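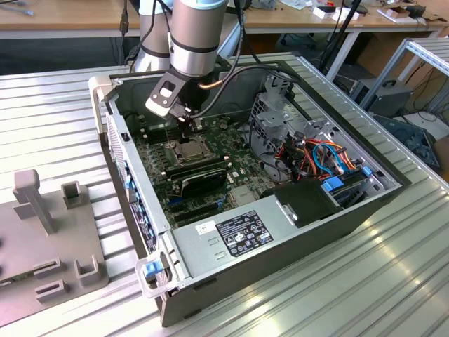

デスクトップパソコンの分解・清掃・部品交換についてよくいただくご質問

ダルノ工房(Darno)のページへようこそお越しくださいました。お店の窓口やお電話でたびたび頂戴するご質問を、このページにまとめております。少し長くなってしまいましたが、お急ぎでなければ、お茶でも飲みながらゆっくりお読みいただけましたらうれしいです。ノートパソコンと一体型については別のページがございますので、ここではタワー型のデスクトップのお話だけをいたします。
最終更新 2020年10月

ふたを開ける前に、何をしておけばよいですか

まずは電源を切って、コンセントからプラグを抜いてください。そのあと、本体の電源ボタンを数秒押していただくと、中に残った電気がいくらか抜けます。モニターやプリンターのケーブルも全部外しておきましょう。つないだままだと、本体を寝かせるときにどれか一本は必ず引っかかるものでして、私も若いころに端子を一つ曲げてしまい、ずいぶん悔しい思いをしました。大切なデータの控えを取るのも、このときにぜひお願いいたします。

本体は立てたままと寝かせるのと、どちらが作業しやすいですか

寝かせていただくのがおすすめです。側面の板を外した面が上を向くように置きますと、マザーボードが机と平行になって、部品を真上から抜き差しできます。立てたままグラフィックボードを外そうとしますと、カードの重みが端子にかかってしまいますし、外したネジもたいてい電源ユニットの裏のほうへ転がっていきます。机は広めに空けて、本体の下にはタオルなどの毛羽の出るものを敷かないでくださいね。ぐらつく場合は、ゴムの薄い板を脚の側にかませると落ち着きます。

静電気が心配です。手袋は必要でしょうか

手首に巻く静電気防止バンドがあれば安心ですが、お持ちでなければ、作業の前と途中で何度か、塗装のされていないケースの金属部分にさわっていただくだけでもずいぶん違います。セーターやフリースは脱いで、綿のシャツなどに着替えてください。手袋は、金属の縁で指を切りやすい方にはよいのですが、厚手のものですと小さなネジがつまめなくなります。当店では薄手の、指先だけ樹脂のついたものを使っております。

CPUを外すと、元に戻せなくなりませんか

落ち着いて順番どおりになされば、きちんと戻せます。冷却用のクーラーを外し、ソケット脇のレバーを少し外側にずらしながら持ち上げ、金属の押さえ枠を起こしてから、CPUの両端を持って真上に取り出します。斜めに引き抜くのは禁物です。戻すときは、CPUの角にある小さな三角の印と切り欠きの位置を合わせて、そっと置くだけにしてください。押し込む必要はまったくありません。最後にレバーを倒すときは少し力が要るので、初めての方は不安になられるようですが、向きが合っていればそういうものです。

ソケットの中だけは、指でも布でもさわらないようにお願いします。細いピンが並んでいる型ですと、一本曲がっただけで起動しなくなることがあり、修理のご依頼の中でもこれがいちばん手間のかかるものの一つです。

CPUグリスは毎回塗り直すのですか

クーラーを一度でも外したら、塗り直してください。古いグリスは無水アルコールを含ませた布でふき取り、金属の面がきれいに光るくらいになってから、新しいものを中央に米粒ほどのせます。当店で使っているのはペトレンコ(Petrenko)の小さな注射器型で、店頭でも1本1060円でお分けしております。伸びがよく、寒い日でも固くなりにくいので、私はすっかりこればかりになりました。開封後は先端のキャップをしっかり閉めて、引き出しの中など日の当たらない場所にしまっておいてください。

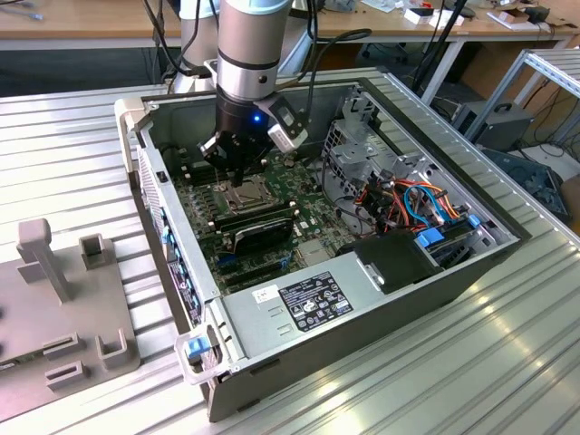

メモリはどの差し込み口に入れてもよいのですか

差し込む位置はマザーボードごとに決まっています。2枚で使う場合は、説明書に書かれている組み合わせの差し込み口に入れてください。説明書をなくされた方は、基板に印刷された型番をメーカーのサイトで調べると、たいていは同じものが見つかります。抜くときは端にある留め具を外側に倒し、入れるときは切り欠きを合わせて、両端を均等に、留め具が起き上がるまで押します。

グラフィックボードがどうしても抜けません

力いっぱい引っぱる前に、留め具を二か所ご確認ください。一つは背面側でカードをケースに固定しているネジ、もう一つは差し込み口の端にある小さな爪です。爪のほうは、大きなカードの陰に隠れてしまって見えないことがよくあります。そんなときは、割りばしの先のような、電気を通さない細い棒でそっと押してあげてください。ドライバーの先で押すのは、滑って基板を傷つけることがありますので、どうかご遠慮くださいね。

電源ユニットも自分で分解して掃除できますか

電源ユニットの箱は、お願いですから開けないでください。プラグを抜いたあとも中に強い電気が残っていることがあり、たいへん危険です。お掃除は、外側の通気口から弱めに吸うか、ハケでほこりを払うところまでにしておきましょう。

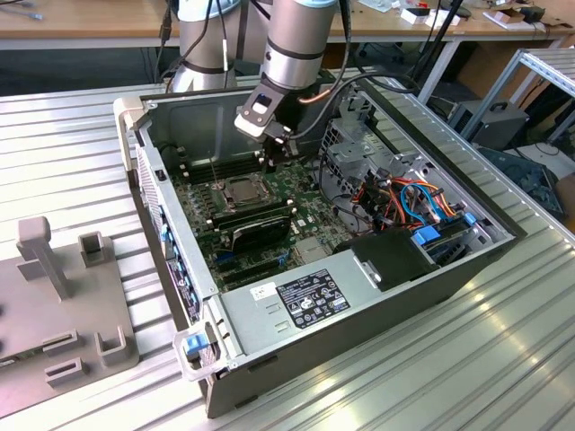

交換をお考えのときは、ユニットのラベルに書かれた出力と、ケースに入る寸法の両方を控えておいてください。とくにメーカー製のパソコンは、見た目は普通の四角い箱でも、ネジ穴の位置やコネクターの形が独特なことがございます。コーヒー片手に型番だけを電話でおっしゃるお客様も多いのですが、ラベルの文字をそのまま書き写したメモがあると、お返事がぐっと早くなります。

配線がごちゃごちゃで、元どおりにつなげる自信がありません

色とりどりの線が束になっていると、それだけで気持ちがくじけてしまいますよね。外す前に、コネクターの近くに小さく切った紙テープを貼り、つなぐ先を書いておくのがいちばん確かです。SATAケーブルは根元を持ってまっすぐ抜き、爪つきのものは爪を押しながら抜いてください。スコーンソープ(Skornthorpe)のケースをお使いの方は、ドライブを収める金属枠の脇に線を通すと、ふたを閉めるときに挟まずに済みます。束ねるときはきつく締めすぎず、指が一本入るくらいの余裕を残していただければ十分です。

外したネジがどこのものか分からなくなりました

ああ、これは本当によくあることです。ケース用の太めのネジと、光学ドライブ用の細かいネジとでは、ねじ山の粗さが違います。指で回してすっと入っていかないときは、別のネジだと思ってください。私どもでは、スキスタシク(Skistasik)の仕切りつきトレーを机の手前に置き、外した順に左から入れていきます。仕切りが7つございまして、家庭用のデスクトップでしたらほとんどこれで間に合います。もちろん卵の空きパックでも代わりになりますし、私の家ではいまだにそちらを使っております。

組み直したら電源が入りません。壊してしまったのでしょうか

あわてなくて大丈夫です。当店では今年の7月だけで77台を超えるデスクトップをお預かりしましたが、「動かなくなった」というものの中には、挿し忘れや挿し込みの浅さが原因のものがたくさんありました。次の順に見てみてください。

背面の電源スイッチが切れたままになっていないか
マザーボードの大きな電源コネクターが奥まで入っているか
CPUソケットの近くにある、もう一つの小さな電源コネクターを忘れていないか
メモリの留め具が両端とも起き上がっているか
前面パネルの電源ボタンの線が抜けていないか

それでもだめなときは、メモリを1枚だけにしてお試しください。焦げたようなにおいがした場合だけは、すぐにプラグを抜いて、そのままご連絡をお願いいたします。

掃除はどのくらいの間隔でするものですか

お部屋の様子によってまるで違うのですが、床に直接置いていらっしゃる方や、猫ちゃんや犬ちゃんと暮らしていらっしゃる方は、季節の変わり目に一度のぞいてみてください。棚の上に置いてある場合は、年に一度で足りることが多いです。エアダスターを使うときは、ファンが勢いよく回ってしまわないよう指で軽く押さえて、缶は立てたまま短く吹いてくださいね。前面の通気口の格子は、外せるものなら外して、乾いたハケでなでるだけでもずいぶん風の通りが変わります。

途中まで分解したものを持ち込んでもいいですか

どうぞ、そのままお持ちください。ご自身で続きをなさるよりも、外した部品をそのまま袋に分けて持ってきていただくほうが助かることもあります。ふたがネジ留めできない場合は、テープで仮に留めてくださって結構です。CPUを外していらっしゃる方は、ソケットに付属の保護カバーをかぶせ、CPUは平らな容器に入れて、重ならないようにしてください。お預かりのときに一緒に中を確認いたしますので、気になるところは何でもお話しくださいね。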